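3月16日(月)更新。画面の並びが変わったところだけ直しました。それ以外は前の版のままです。

## 4. Jaleoの初期設定から本番の朝まで

第3章でインストールまで終わった人は、そのまま続きをどうぞ。まだの人は先に戻ってくださいね。途中から始めると、4.2の音の確認でほぼ確実につまずきます(私がやりました)。

JaleoはクイズイベントやパブクイズのためのPC用ソフトで、問題を出して、誰が先に押したかを判定して、得点を表示するところまで一台でやってくれます。私は喫茶Drindnessで毎月やっている早押し会でずっと使っていて、この手引きもその会の裏方用に書き始めたものです。なので説明がところどころ「うちの店の場合」に寄っています。広い会場で使う人は適当に読み替えてください。

### 4.1 用意するもの

- Jaleoを入れたノートPC
- 判定ボックスTrotora(USBケーブルつき)
- 解答者の人数分の押しボタン
- スピーカーと、プロジェクターかテレビ
- 養生テープ。多めに!

PCの性能はそんなに要りません。うちのはかなり古い機種ですが、動画問題を続けて出さなければ平気です。それよりUSBの差し込み口の数を先に見ておいてください。Trotoraで一つ、マウスで一つ、問題データのメモリでもう一つ。足りなくなってハブを挟む人が多いんですが、Trotoraだけは必ず本体に直接差します。

> **注意** Trotoraの電源ケーブルは、USBをつなぐより先に差してください。逆にすると認識はするのに、ランプだけつかないという半端な状態になります。壊れるわけではなくて、全部抜いて最初からやり直せば直ります。

### 4.2 最初の起動

1. Trotoraの電源を入れ、緑のランプが点滅から点灯に変わるまで待ちます。
2. USBケーブルでPCにつなぎます。
3. Jaleoを起動します。初回だけ会場名を聞かれるので、好きな名前を入れてください。あとで得点表の右上に出ます。
4. 「接続」タブを開いて、機器の一覧にTrotoraがあるのを確認します。
5. 「通信ポート」の欄に1386と入れて、保存を押します。
6. 「音のテスト」を押します。ピンポン、と鳴ればここまでは完了です。

手順5の番号は初期値が空欄になっていて、空欄でも保存できてしまうのがくせものです。空欄のまま進むと、音も画面も普通なのに解答ボタンだけが無反応、という状態で本番を迎えることになります。私は一度、お客さんが席についてから気づきました。あの時の汗は忘れません。

音が鳴らないときは、まずプロジェクターを疑ってみてください。映像ケーブルをつないだとたん、音の出口が勝手にプロジェクター側へ移ることがあります。PCの音の設定でスピーカーを選び直して、もう一回「音のテスト」。それで鳴らなければ、スピーカーの電源が切れている、に私は一票です。 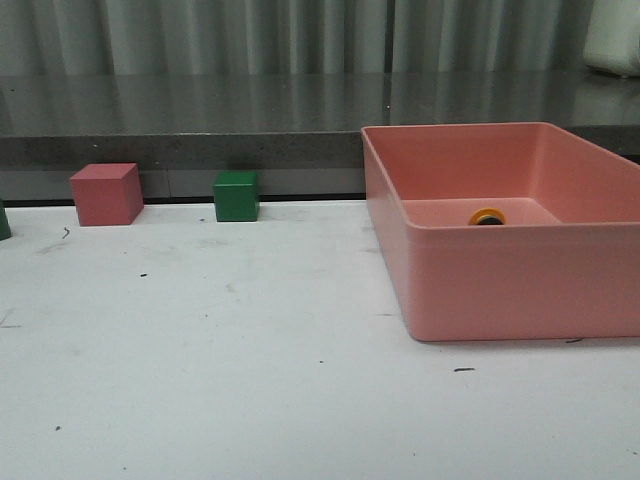

もう一つ、画面の自動オフも今のうちに切っておきましょう。Jaleoには「本番中は画面を消さない」という項目があるんですが、効くのは出題画面を開いている間だけなんです。休憩中の待機画面では効きません。PC側の省電力設定も合わせて「なし」にしておくと安心です。

### 4.3 問題データを読み込む

問題は表計算ソフトで作って、CSV形式で保存したものを読み込みます。列の順番は「番号・ジャンル・問題文・正解・別解・配点」。見本のファイルがJaleoのフォルダに入っているので、それに上書きしていくのがいちばん楽です。

1. 「問題」タブで「読み込み」を押します。
2. CSVを選びます。文字コードはUTF-8です。
3. 読み込んだ件数が下に出るので、自分の表の行数と合っているか見ます。
4. 「ざっと確認」を押して、文字化けがないか流し見します。
5. 「会」の名前をつけて保存します。

前回のうちの会では、予備も入れて173問を読み込みました。そのうち使ったのは半分にも届かないくらいですが、余ったぶんは翌月に回せます。使った問題には自動で印がつくので、同じ問題を二回出してしまう事故は起きません。ただし、会を「複製」したときは印が消えます。ここは要注意で、4月の会の準備をするときは複製ではなく「引き継ぎ」のほうを選んでください。

件数が合わないときの犯人は、たいてい問題文の中の改行です。セルの中で改行していると、そこで行が切れたことにされて、一問が二問に増えてしまいます。改行を入れたいところには「/」を二つ重ねて書いておくと、表示のときに改行してくれます。見本の12行目がそうなっているので真似してみてください。

別解の欄は、読点で区切っていくつでも書けます。判定そのものは人がやるので、別解は司会の手元に出るだけです。でもこれがあるとないとでは、司会の落ち着きが全然違います!人名の漢字とか、国の旧称とか、思いつくかぎり書いておきましょう。

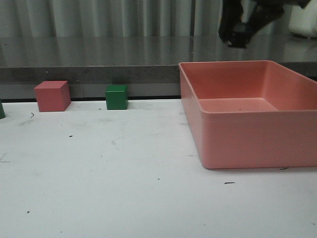
**問題の途中で誤字に気づいたら、本番中でも直せますか?**

出題画面を開いたままで直せます。Ctrlキーを押しながらEで手元の編集欄が開き、保存した瞬間に客席側の表示も入れ替わります。すでに読み上げてしまった問題なら、直さずに飛ばして予備を出すほうが場が荒れません。元のCSVには反映されないので、終わってから「書き出し」をしておいてください。

### 4.4 手元の画面Vi

Viは、Jaleoについてくる司会用の手元画面です。客席には問題文と得点だけ、Viには正解・別解・押した順番・残り時間が出ます。タブレットでも開けるので、うちではPCを音響の脇に置いて、司会はタブレットだけ持って前に立っています。

1. PCとタブレットを同じWi-Fiにつなぎます。
2. Jaleoの「表示」タブで「Viを開く」を押します。
3. 出てきた四桁の合言葉をタブレット側に入れます。
4. タブレットの画面の向きを横に固定します。
5. 客席側のモニターに正解が出ていないか、**必ず自分の目で**見ます。

手順5を太字にした理由はお察しください。画面の「複製」と「拡張」を間違えると、正解が大画面にどーんと出ます。客席は大喜びですが、用意した問題は一つ無駄になります。

文字の大きさは「大」をおすすめします。手元が暗いと「中」でも読みづらいです。逆に残り時間の表示は小さくしてかまいません。終わりが近づくと画面のふちが赤くなるので、数字を見なくてもわかります。

> **メモ** お店のWi-Fiをお客さんも使っている場合、混んでくるとViの表示が一拍遅れます。Drindnessでは裏方用に別の回線を一つ分けてもらいました。それができない会場なら、スマホのテザリングで十分です。タブレット一台の通信量なんて知れています。

Viが途中で固まったら、あわてずタブレットのほうだけ読み込み直してください。PC側は触らなくて大丈夫です。判定も得点もPCで動いているので、司会の手元が真っ白な間も試合はちゃんと進んでいます。合言葉は一度入れれば、その日のうちは聞かれません。 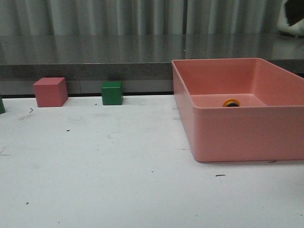
得点の手直しもViからできます。チーム名を長押しすると足し引きのボタンが出るので、必要なだけ押して「確定」。確定を押さずに戻ると何も変わりません。お手つきのぶんを引き忘れることがよくあるので、私は一区切りごとに紙の控えと見比べるようにしています。紙は偉いです。電池が切れませんし。

チーム名は全角で八文字まで。それを超えると得点表で小さく潰れてしまいます。長い名前をつけたがるチームが毎回いるので、受付の紙に最初から八マス書いておくと話が早いですよ。

### 4.5 解答ボタンをつなぐ

さて、お待ちかねのボタンです。

1. Jaleoの出題画面を閉じます。
2. Trotoraの裏の端子に、1番から順にボタンのケーブルを差します。奥まで押し込んでください。
3. 「接続」タブの「ボタン確認」を開きます。
4. 1番のボタンから一つずつ押して、画面の同じ番号が光るか見ます。
5. 二つ同時に押して、片方だけが光ることを確かめます。
6. 押した音をチームごとに選びます。
7. 「ロック」を押して、設定を固定します。
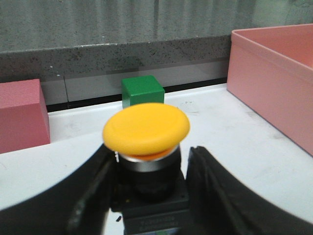
解答ボタンは、Trotoraの端子に合うものなら市販の部品でかまいません。付属の平たいボタンも悪くないんですが、熱くなったお客さんが勢いよく叩くと、指が横にすべって空振りすることがあるんですよね。私の好みは断然、写真の黄色いボタンみたいなきのこ型です。頭が下の胴より広く張り出しているので、手のひらでばんと行っても当てやすいし、黄色なら薄暗い店でもすぐ見つかります。自分で買うときは、押している間だけつながるタイプ(モーメンタリ式)かどうかを品番で確かめてください。見た目がそっくりで、押すと引っかかったまま戻らないタイプも売られています。そっちを買うと、一問目で押した人がずっと押しっぱなしの扱いになります。

部品として買ったボタンは、そのままだと机の上で転がってしまうので、何かのケースに取りつけることになります。穴の寸法は品番ごとに違うので、説明書の数字を見てから開けること。私は先に穴を開けてしまって、ケースを一つだめにしました。ケースは一個1255円。地味に痛い出費でした。

> **注意** ケーブルは、人の通り道を横切らせないでください。どうしても横切る場所は、床にぴったり沿わせて養生テープを端から端まで貼ります。ところどころ留めるだけだと、浮いたところに足が引っかかります。

「ボタン確認」で番号がずれていたら、差し直すより画面で入れ替えるほうが早いです。番号をつまんで、正しい位置に動かすだけ。何も光らない番号があるときは、そのケーブルを隣の端子に差してみて、光ればTrotoraの端子側、光らなければケーブルかボタン側の不具合です。

押した音は、似たものを選ばないようにしましょう。初期設定の「ベル」と「チャイム」は、騒がしい店内だとまず聞き分けられません。うちは「ベル」「太鼓」「あひる」「ラッパ」にしています。あひるが毎回取り合いになります。

### 4.6 反応のこまかい調整

「判定」タブに「受付間隔」という欄があります。一度押されてから、次の押しを受けつけるまでの待ち時間のことです。単位はミリ秒。うちは147にしてあります。ものすごく中途半端な数字ですが、いろいろ試してここに落ち着いてしまったので、もう触っていません。

- 短くしすぎると、一回押しただけなのに二回と数えられることがあります。
- 長くしすぎると、お手つきの直後に押した人の反応が拾われません。
- ボタンを買い替えたら、もう一度見直してください。

順番の判定そのものは、この数字を変えても影響を受けません。「うちのチームのほうが早かった」と言われたときは、Viの「履歴」を開くと一問ごとの押した順番が残っています。見せれば、だいたい納得してもらえます。

### 4.7 本番の朝にやること

ここまでの設定は保存されているので、当日は短く済みます。

1. Trotoraの電源、USB、Jaleoの順に立ち上げます。
2. 「音のテスト」を一回。店の奥の席まで行って聞きます。
3. ボタンを全部、一回ずつ押します。
4. Viを開いて、客席側のモニターを見ます。
5. 練習問題を三問、通しでやってみます。
6. 得点を「全消去」します。

手順6を飛ばすと、練習で取った点が残ったまま本戦が始まります。「全消去」は得点だけを消すもので、問題データや音の設定は消えません。名前が怖いせいで押すのをためらう人がいるんですが、思い切って押してください。

それから、タブレットの充電。朝の時点で半分を切っていたら、開場まで充電器につないでおきましょう。音量は、お客さんが入る前に「少し大きいかな」と思うくらいでちょうどいいです。人が入ると、びっくりするほど音が吸われますから。

片づけるときは、Jaleoを終了してからTrotoraの電源を切ります。ケーブルは番号札をつけたまま巻いて、ボタンと一緒にしまってください。得点の書き出しと成績表の印刷は、第5章に書いてあります。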